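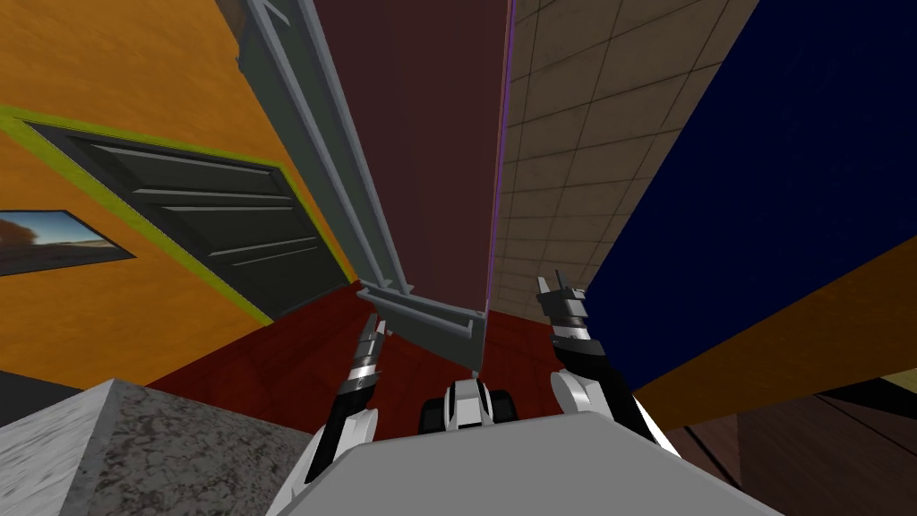
大家好！看到有老师问数学轮换角的任务卡怎么做，我忍不住马上来回信，这是我这几年在教室里最喜欢折腾的东西，一说就停不下来，请多包涵。先讲最要紧的：卡片上的题目越少字越好，能用一个画面问出来的就不要写一段话。比如对称这个主题，我以前老是用蝴蝶和树叶，孩子们早就背熟了，看都不看就在正中间画一条线。换成他们不熟悉的东西，效果完全两样，问一句“中间那条线该画在哪里”，孩子就得先找左边的这一节对着右边的哪一节，眼睛要来回跑好几趟。这种来回跑的功夫就是我们想要的！题目只要一句，答案可以讲半天。

下面我就顺着原信一段一段回，没有删原文，方便后面加入的老师看。

> 2月22日，原信写道：
>
> 各位老师好，我在 Skisel 小学教二年级，今年第一次试着把数学课改成轮换角的形式。一节大课是60分钟，我分了四个角，每组轮一遍。听起来很美，做起来手忙脚乱。想请教几个问题，哪怕只回其中一个也非常感谢。

欢迎欢迎！60分钟轮四个角，我第一年也是这样排的，排出来在纸上真漂亮，一上课就散了。问题出在每次换角都要收东西、走路、坐下、抢椅子、找铅笔，再加上开头要讲规则，最后要集合，真正坐下来做题的时间被切得很碎。我现在的做法是四个角照样摆着，但一节课每组只轮两个，第二天再轮另外两个。孩子们能把一张卡做透，我也能坐在一个角里好好听他们讲，心里踏实得多。

如果学校要求必须一天轮完，那就把其中一个角换成完全不用教的内容，比如拼图形、玩扑克牌比大小，孩子一坐下手就能动。千万别四个角都是新东西，那样四个方向同时有人举手，老师只有一个！

> 第一个问题是卡片的数量。我买了 Genorlow 出的一套模板，里面每个主题配了很多张，我全部打印出来了，结果孩子们翻来翻去挑喜欢的做，有的组一节课都在挑卡片。大家一个角放多少张？

Genorlow 那套我也有，版面我很喜欢，留白多，字体也大，可是真的不能全部摆出去。我一个角固定放12张，装在一个浅盒子里，多的全部收到柜子里，过一阵子再换。为什么是12张呢，说来也没什么高深的道理，一开始就是盒子只装得下这么多（笑），后来发现刚刚好，做得快的孩子不会没事干，做得慢的孩子看着那一叠也不害怕。

挑卡片的问题我是这样解决的：卡片背面朝上，抽到哪张做哪张，不满意可以换一次，换了就不能再换。孩子们特别吃这一套，抽卡的时候那个表情，好像在拆礼物。有几次我故意把最难的一张夹在里面，抽到的孩子举着卡在教室里喊“我抽到了！”，比拿奖状还高兴。

还有一个小细节，卡片编号不要按难度排。我第一年就是从易到难编的，没几天全班都知道后面的号码是“聪明人做的”，有孩子为了面子硬拿后面的，坐在那里发呆，也不肯问人。后来我把号码全部打乱，难易只用边角一个很小的记号给自己看，这个问题就没有了。

> 第二个问题是怎么分程度。班上差距挺大的，有的孩子进位加法已经很熟，有的还在数手指。我应该给他们准备不同的卡吗？会不会让孩子觉得自己被贴了标签？

这个问题问得太好了，我每年都在想。我的做法是同一张卡做两个版本的问法，正面一问，翻过来再一问，画面是同一个。正面的问题人人都能开口，比如“哪一边比较多，你怎么知道的”；背面的问题就要动笔了，比如“怎样移动才能让两边一样多，有没有别的移法”。做完正面的孩子自己决定要不要翻。大部分孩子都会翻的，好奇嘛！

数手指的孩子请让他们继续数，真的不要急。我在角里放一小篮圆片，谁都可以拿，程度好的孩子也常常拿来摆着验算，这样就没有人觉得用圆片丢脸。有时候我自己坐下来也先抓一把圆片，一边摆一边自言自语，孩子们看老师也用，就都伸手来拿了。

分组我也不按程度分。我是每隔一段时间重新抽签，偶尔悄悄调一两个。程度混在一起的时候，讲解的那个孩子自己学得最多，他要把脑子里那个一闪而过的东西讲成别人听得懂的话，难得很呢。我听过一个孩子给同桌讲退位减法，讲着讲着自己停住了，说“等一下，我为什么要借”，然后两个人趴在桌上研究了好久。那天我的教案一个字都没用上，可是回家路上高兴得不得了。

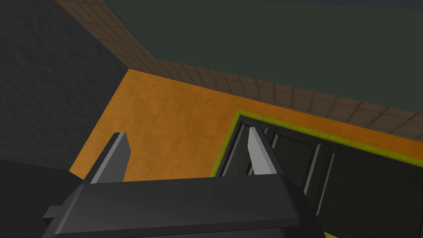 所以分程度这件事，我的建议是把力气花在问题上，少花在卡片上。一个开口够大的问题，不同的孩子自然会走到不同的地方。“你还能看出什么”这句话我几乎每张卡的背面都印，别嫌它土，它好用！

> 第三个问题是记录。每个角我都做了学习单，收上来一大叠，根本看不完，而且孩子们为了填满格子就乱写。可是不收学习单，我又不知道他们到底做了没有。

学习单这个坑我也掉进去过，印了一整个学期，抽屉都关不上。现在我只让每个孩子有一本薄薄的空白本子，一节课只写一页，写什么由他自己定，可以画图，可以列式，可以写一句“今天我卡在这里”。我不逐页批改，轮着看，每天挑一组的本子坐下来慢慢读，几天下来全班就都看过一遍。

读的时候我会在旁边贴一张小纸条，写一个问题，不写对错，也不打分。孩子第二天打开本子第一件事就是找纸条，有的还会写回信给我。有个孩子回过一句“老师你这个问题我昨天晚上想到了，但是太困了”，我把那一页拍下来存着，心情不好的时候就翻出来看。

至于怎么知道他们到底做了没有，我觉得耳朵比纸管用。我手里拿一块夹板，上面一张全班名单，听到什么就在名字后面记几个字，“会凑十”“单位忘了”“敢问人”，就这么短。一开始会觉得记不过来，记着记着就会发现自己听得越来越准，哪个孩子好久没有记到了也一目了然，第二天就专门坐到他旁边去。写期末评语的时候这张名单简直是宝贝，翻一翻全都想起来了。

> 第四个问题比较琐碎，卡片很快就坏了。普通纸不行，塑封又贵又反光，孩子们还喜欢抠边。大家有什么好办法？

一点都不琐碎，这是大事！我用过的方法都写在下面，各有各的麻烦：

塑封。最耐用，可以用白板笔直接在上面写，擦掉再用。反光的问题可以选雾面的膜来解决，只是雾面的用白板笔写完要早点擦，放过夜就会留印子。抠边的问题是剪得太贴近纸造成的，四周多留一圈膜，角剪圆，就抠不开了。剪圆角这件事很花时间，我是一边听广播一边剪的，还挺治愈。

厚卡纸直接印。我现在大部分用这个，拿去 Naciri 那家打印店印，他们有一种偏厚的纸，摸起来有点粗，孩子们拿在手里翻起来很顺手。脏了就换，单张补印也方便，记得把文件按主题分开存，不然补一张要翻半天，别问我怎么知道的。

透明套。把纸卡插在硬的透明套里，换内容最快，一套套子可以用好几年。缺点是厚，一盒装不了几张，而且总有孩子喜欢把里面的纸抽出来看背面写了什么。后来我就干脆在背面写一句“你好，放回去吧”，他们看了咯咯笑，笑完也就放回去了。

不管用哪一种，请一定让孩子们自己管。我们班每个角都有一个小管理员，下课前把盒子里的卡数一遍，少了就发动全组找。自从有了管理员，我就几乎没有再趴到柜子底下捡过卡片。管理员每个人都会轮到，平时最丢三落四的那个，当起来往往最严格。

> 最后想问问，家长那边需要做什么说明吗？有位家长问我，孩子回家说今天数学课在玩，是不是没有上课。

哈哈，这句话每个用轮换角的老师大概都听过吧！我的经验是早一点请家长来玩一次，比写多少说明都强。不用办得很隆重，放学前开一小段时间，卡片照平常那样摆好，请孩子当老师，家长当学生。大人坐在小椅子上抽卡片，抽到“有没有别的方法”那一面的时候，一个个眉头都皱起来了，旁边的孩子急得直拍桌子，又不许讲答案，好玩极了。之后再也没有人来问我是不是没有上课。

来不了的家长也别落下。我会让孩子每隔一阵子带一张卡回家，晚饭的时候问家里人，第二天回来说说家里人是怎么想的。注意是说说怎么想的，不用交作业，也不用签字。有的爷爷奶奶会用算盘来解，孩子带回来讲给全班听，那一节课谁都舍不得下课。

另外给家长的话里，我会把“玩”这个字大大方方写进去。孩子说今天在玩，我就请家长接着问一句：那你玩的时候想出什么来了？这句话一问，孩子往往能讲上好一会儿，家长自己就听明白了。

原信里没有问，我再啰嗦几件顺带想到的。

规则要慢慢教。开学头一段时间我几乎不上新内容，就练怎么拿盒子、怎么小声讨论、音乐响了怎么收。看起来浪费时间，其实后面全都赚回来了。收东西的音乐选一首固定的，不要太好听，不然他们光顾着唱。（我换过一次流行歌，那天全班大合唱，东西一样没收。）

求助也要有办法。我们班的约定是先问自己，再问同组，再翻提示卡，最后才来找我。提示卡就压在盒子底下，写的是“你可以画一画”“换小一点的数试试”这一类的话，不写答案。翻的人其实不多，可是知道它在那里，孩子心里就稳。

失败的卡不要扔。有些题我自认为出得妙极了，放下去却没有一个人看得懂。我把这些卡单独收在一个信封里，过几个月再看，多半能看出毛病在哪儿，常常是一句话里塞了两个问题，或者画面里东西太多，孩子不知道该看哪里。改好以后再放回去，有几张后来成了全班最爱的。

还有，老师自己也要去抽卡做！真的坐下来拿笔做，不要只在脑子里过一遍。我有一张关于拼长方形的卡，自己做的时候才发现答案比我想的多得多，赶紧把背面的问题改了，不然就可惜了一道好题。

我把自己做的对称和比较这两个主题的卡整理好了，已经放到 Preltance 的共享文件夹里，文件名前面都写了年级，大家随便拿去改，改得面目全非也没关系，改完要是愿意放回来给我看看，我会高兴坏的。测量的那一组还没排好版，我争取六月以前弄完。分数的我还没有头绪，如果哪位老师手上有用得顺的题目，不管多潦草，请发到列表上来，手写拍照的也行，我很愿意帮忙排版。

原信的老师，第一年手忙脚乱太正常了，能想到来问这些问题，说明您已经在很仔细地看孩子了。先挑一个角弄顺，别的三个先简单放着，等您坐下来能听完一个孩子把话讲完，再去动下一个。也很想知道 Skisel 那边的教室是怎么摆的，四个角是靠墙还是在中间？我们教室窗户那一面夏天太晒，那个角每年都要搬家，正想找个新摆法，有空的话请回信讲讲！

祝各位上课愉快

一个剪圆角剪得很开心的二年级老师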